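To: Traltier home automation list
Subject: Re: Are kitchen chores any closer?

On the list earlier in July, a subscriber wrote:
> We looked at Cullero's folding demo again and it still takes over 5
> minutes a shirt. My dishwasher never gets loaded by anything but me.
> Is there one kitchen job a machine can do today without a person
> standing next to it?

Short answer from me: a few, if you set the table for it. I keep a log of kitchen trials from the Koskela bench. It has 420 entries, and I marked 323 as done with no hand on the stop button. Most of those are picking up one thing and putting it down somewhere else. Wiping is worse than I expected. Anything with a lid is worse than wiping.

Pouring sits in the middle. The grip is mostly fine now. The trouble is knowing when to quit, and a carton is harder than a clear bottle for that. We ran four weeks on drinks alone before I was willing to write anything down. I would not put the same arms over a stove yet — a spill of milk is a rag and a minute, and hot oil is something else.

One of the milk jobs, with the carton over the mug: 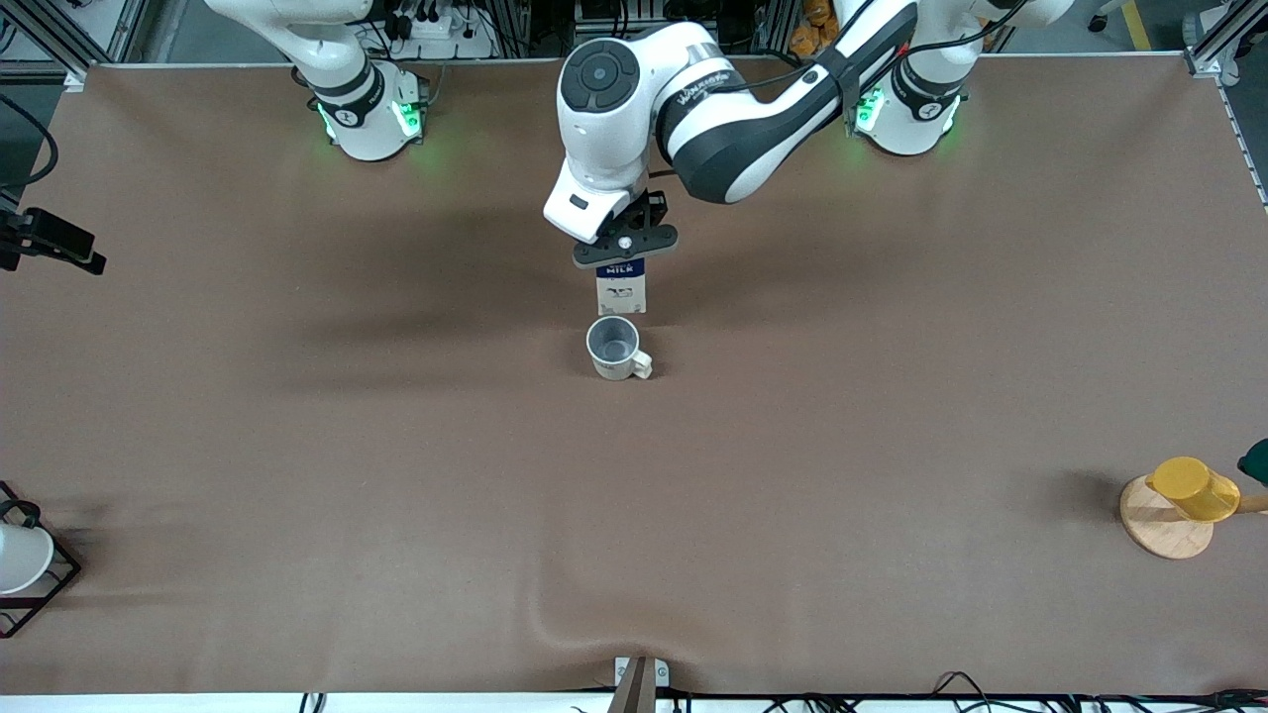 Reply from Flustari, 4:20 p.m.: I'd count a chore as done when the carton is back in the fridge and the counter is wiped. By that measure, how many of the 323 are left?

Fewer, and I don't have the number. The log stops when the item is set down. I'll add a column for cleanup and post the sheet to the list when it has enough rows to be worth reading.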